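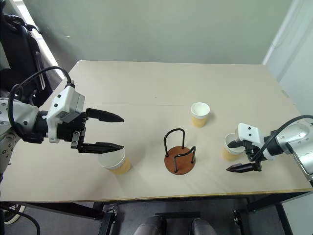
Thaler says the two-armed robot it is trialling in the staff canteen at its Lomham warehouse will "give people their mornings back". Staff who work those mornings are less sure. The robot's present job is paper cups, and a table with three of them on it, plus a round wooden stand with wire loops to hold them, is the whole of its workplace. The canteen itself serves 2000 hot drinks a week, and most of the labour in that is wiping, refilling, carrying milk and telling people the decaf has run out.

None of those tasks is in the trial. Thaler's operations manager, Dale Sawatzky, called cups "a sensible first step" and said the rest would follow, though he would not say when. He also would not say what the company is paying Irnard, the supplier, or how many cups an hour the machine is expected to handle.

What has changed already is the roster. The early shift went from three people to 2 in December, before the robot had been put to work on a single real order. Management describes the two things as unrelated.

"They can call it whatever they like," said Müzeyyen Uçar, who has worked in the canteen for 16 years. "I've got one less pair of hands at six in the morning and a new thing to work around."

Uçar said she had been offered training as a "cell attendant" – the person who sets out the cups, keeps the table clear and calls Irnard when something stops. The training is paid. The new title, so far, comes with no change to the hourly rate.

Clifford Gauthier, the site's union delegate, has asked for the trial's targets in writing and for a guarantee that none of the 37 catering jobs across Thaler's sites will go while it runs. He has had a reply to the first request, saying the targets are commercially sensitive, and is still waiting on the second.

Sawatzky said staff would be consulted once the results were in. Irnard did not answer questions before publication.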